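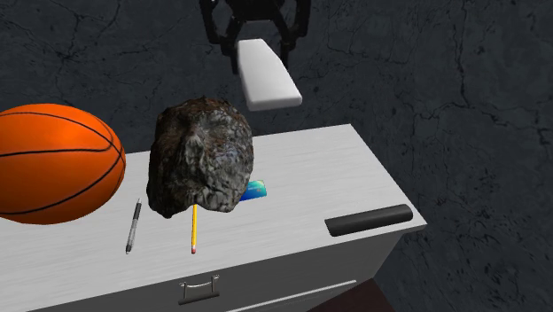
Fig. 1. Simulated desk for the exercise, with the gripper above the far edge. The rock hides a part of the card and the upper end of the pencil.

Course: Handling Robots in Shared Workplaces
Handout 4: Rules for tasks tested in simulation
Teacher: Lucyna Baran. Lab hours: Arnulfo Taipe, room next to the Trollbridge workshop.

Please read this handout before the lab in April. You need it also for the written report.

1. What we want from a simulated task

In the last handout we spoke about risk assessment for a real cell. Many students then asked me if the same work is necessary when the robot exists only on the screen. My answer is yes, with some changes. A simulated gripper cannot hurt a hand, but the program that you test there will later run on a real arm, and bad habits go along with it.

A task must be written down before anybody starts the simulator. The task sheet says which object is to be moved, from where, to where, and which objects must stay untouched. For the desk in Fig. 1 a weak sentence is "pick up the pencil." A better sentence is: "Remove the rock from the pencil first, put it on a free part of the desk, then grasp the pencil by its middle. The pen and the ball must not be moved."

2. Names of objects

Use one name for one object in the whole sheet. If you write "pen" in the first line, do not write "writing tool" in the fifth. In the figure there is a silver-gray pen and a yellow pencil, and in the reports of last year these two were mixed up very often. Add the color when two objects have a similar shape.

When you are not sure what an object is, say only what you know. The black long object near the right front corner may be called "black cylinder." Do not call it a marker unless the object list of the scene says so.

3. Objects that are partly hidden

An object that the camera sees only in part has no confirmed size. The card behind the rock is a good case. The program may guess the rest of the rectangle, but the guess must be marked as a guess in the log. Our rules in the course:

- No grasp is planned on a hidden edge.
- The object that covers is moved before the object that is covered, also if the way around looks short.
- After every move the scene is looked at again. Old positions are not used for a new grasp.

4. Clearance and speed

The approach is made from above, and the gripper stops at the clearance height before it goes down. In the course we use a clearance of 130 mm over the highest object on the desk, measured from the lowest point of the gripper. Please notice that the lowest point can be a corner of the pad when the pad is tilted. Students often measure from the center of the pad and lose some millimeters in this way.

A ball needs its own line in the sheet. It can roll, and it can leave the desk. Write what the robot does in this case. In our lab the correct reaction is a stop and a message, and the robot does not follow the ball.

5. Stop conditions

The run is stopped when one of these happens: an object on the "untouched" list moves; the grasp fails two times one after the other; the gripper touches the desk with more force than the limit in your sheet. A stopped run is kept in the log with its reason. You may not delete it. Serpil Akyol, who wrote the checking tool Divora for us, has made it so that a missing run number gives an error.

6. What to hand in

The task sheet (maximum 2 pages), the full log, and a short text in which you compare the simulated desk with a real one. Say which results you would trust on a real desk and which not. Friction under the rock and the weight of the rock are good points to discuss, as both are values that somebody typed in.

Work in pairs. Send the files to Arnulfo Taipe before the lab starts. Reports without the log are returned without a grade.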